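Setting a Place: How Long Does a Shared Table Stay Ready?
Student project report, Clindmont
By Declan Ó Riain | May
3 comments | 16 shares
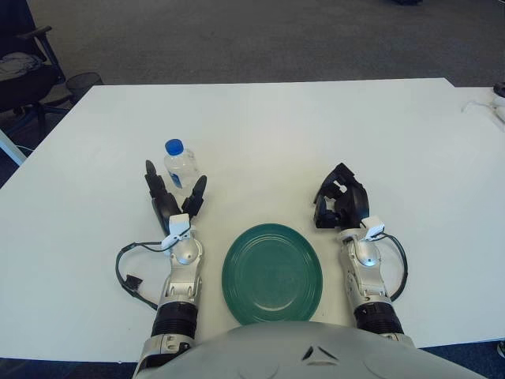
The project started with a complaint. People who ate lunch in the Istetti study room said they spent too much of their break getting the table ready and clearing it afterward. I wanted to find out how much of that was true and whether a simpler place setting would help.

1. What I set out to do

I compared two ways of setting a place for one person. The first, which I called the full setting, had a plate, a bowl, a glass, a knife, a fork, a spoon and a napkin. The second, the short setting, had a plate and a bottle of water with a screw cap. Everything else stayed on a side shelf and people took it if they needed it.

2. Method

I ran 30 lunches with each setting. For each one I timed the laying out and the clearing, and wrote down anything left on the table at the end. Timing began when the first item touched the table and stopped when the last one did. Clearing was timed the same way in reverse, and wiping was not included. I used a kitchen timer and wrote the results in a notebook, then typed them up on Saturday.

The table surface was the same for all lunches. I did not tell people which setting they would get. They could see it as soon as they came in, so this probably made no difference.

3. Results

The short setting was faster to lay out and faster to clear. Across all the lunches I logged 616 seconds of clearing for the short setting. The full setting took more than twice as long, mostly because of the cutlery. Forks and spoons got separated from the plates and had to be picked up one by one.

Spills were less common with bottles than with glasses. Most of the spills I recorded happened when someone reached across a glass for something else. A bottle with the cap on can be knocked over and nothing happens, but several people left the cap off while they ate, so the bottle is only as good as the habit.

The position of the bottle mattered more than I expected. When I put it directly behind the plate, people moved it before sitting down. When I put it to one side, past the rim, most left it alone.

4. Problems

Two of my early timings were lost when I reused a page. I repeated both. The side shelf also ran out of forks once - I had not checked it that morning - and I left that lunch out and ran another.

5. Next steps

Nyaga hall has a bigger room and I would like to repeat the test there with groups of four.

3 comments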